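Progress report to the Caron Small Grants office
Project: Grurkham Household Waste Sorting
Prepared by: So-yul Jeon
Date: 20/07/2025

In this period we received the second part of the grant, $1,000, and we have spent $267 of it on printed guides and bin labels. The remaining money is kept for the sessions in Birard.

We have now visited 20 households. In each home the family puts the packaging from their daily life on one table, and we sort it together by material. I find that people speak more freely at their own table than in a hall. The boxes are easy for everybody. The soft plastics and the crumpled wrappers take most of the time, and it is there that our guide is still weak. I have asked the printer, Drurkier, to make this page larger in the next version.
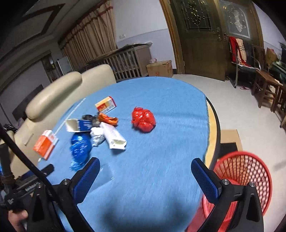
Packaging on the blue tablecloth, including the red plastic bag.
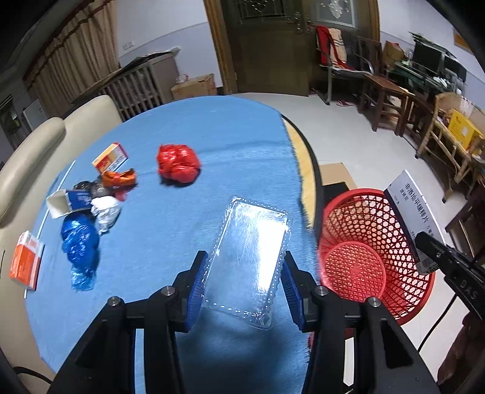 How do we treat a carton that has a plastic lining?
We ask the family to keep it apart from the plain cardboard, and we check the rule of the local depot before we write it in the guide.

Five households asked for a second visit, and I would like to offer it before January. Two of them have older parents living with them, so the labels should be in bigger letters. I did not yet receive the new price for this from Drurkier. I will send it to your office together with the receipts, and I ask for your approval before we order.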